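Section 4: Clearing and Packing the Table Top

Your Brener oval table has a glass top, and glass tops attract things. Within a fortnight of assembly most owners find theirs has become the place where parcels are opened, snacks are abandoned and small toys go to lie down. This section explains how to get the surface back. Allow 17 minutes, or an evening if you intend to stop and look at everything.

Before you start, check that Section 3 (Fitting the Glass) has been completed and that all four pads are seated. If the top rocks when you lean on it, go back to Section 3 and stop leaning on it.

You will need:
One open box, small enough to lift with one hand when full
A roll of packing tape
A sheet of plain paper and a pen
A rubbish bag
A soft cloth (the Deltura cloth supplied, part 426, or any clean cotton one)

CAUTION: Do not sit, stand or kneel on the glass. Do not put a suitcase on it either, full or empty. Cases with metal edges or corners will mark the surface, and scratches are not covered by the guarantee. Stand the case on the floor.

4.1 Sorting

1. Put the box in the middle of the table. Lower it. Do not slide it, as grit under the base will leave a fine curved line that you will see every morning for years.

2. Go round the table once and pick up the obvious rubbish: wrappers, crumpled packets, bits of foam. Foam breaks up when squeezed, so fold the larger pieces gently into the bag. The crumbs will cling to your sleeve. Leave them until step 9.

3. Check each packet before throwing it out. A packet with something still in it is food and belongs in the kitchen. A packet with two crumbs in it is rubbish, whatever anyone in the household says.

4. Put into the box only what is leaving the room. Soft toys go in last, on top, with any chain or keyring tucked in beside them so that the metal does not drag on the glass.

5. Lay the cables out. If they are tangled, start from a plug and work back. Coil each one loosely and fasten it with a Tokimlow tie or a strip of paper. Never wind a cable tightly round your hand, and never put one away with the promise that you will sort it out later.

Note: A cable that fits nothing you own may be kept for one year. After that it is a hobby.

4.2 Listing and closing

6. Write the contents of the box on the sheet of paper. Keep the tape on top of the sheet while you work, as the paper will otherwise drift off towards the nearest open window.

7. Close the box and tape the middle seam, then the ends. If your box has no lid, use a second box of the same size upside down, or the Kan cover sold separately.

8. Copy the list on to the side of the box. Old labels should be crossed out or peeled off. "Misc." is not a list.
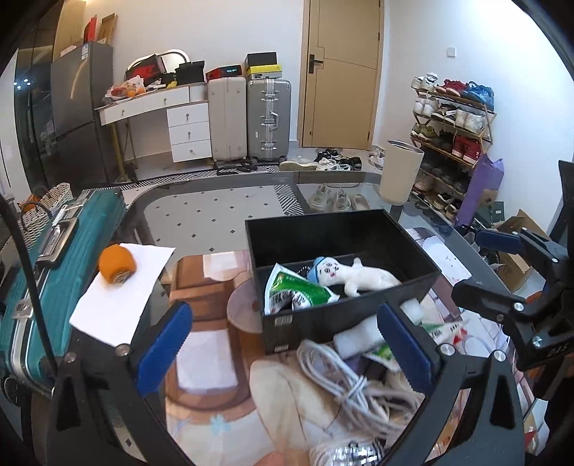
Table Care Handbook, Issue 2, page 31

An oval table part way through sorting, with the packets still to be checked (step 3) and the white cable waiting for step 5. The tape is on the paper, as in step 6. There is also a dish beside the box, and dishes are dealt with below.

4.3 Cleaning the glass

9. Shake the foam crumbs off your sleeve over the rubbish bag.

10. Lift off anything that remains, including small dishes. Small translucent dishes are hard to see on glass and very easy to catch with an elbow. Check underneath the table as well – what looks like a mark on the glass is quite often something on the rug below, and no amount of rubbing will shift it.

11. Wipe the top with a damp cloth, working from the centre outwards, then dry it. Use no scouring powder, wire wool or vinegar stronger than the kind you would put on chips.

12. Wipe the edge. Everyone forgets the edge.

CAUTION: Before moving the table over a patterned rug, take off everything that is loose and lift with a person at each end. Do not drag it. The rug will come too.

4.4 Where the box goes next

Full boxes should not be stored on the table, however neat they look there. The top of the fridge is a popular choice and we can't stop you, but keep the stack low and leave the vents clear. A cupboard is better.

Repeat this section once a month, or every October if you are realistic. For chips and cracks in the glass, turn to Section 6 and keep the children out of the room while you read it.

Text revised 11/22/22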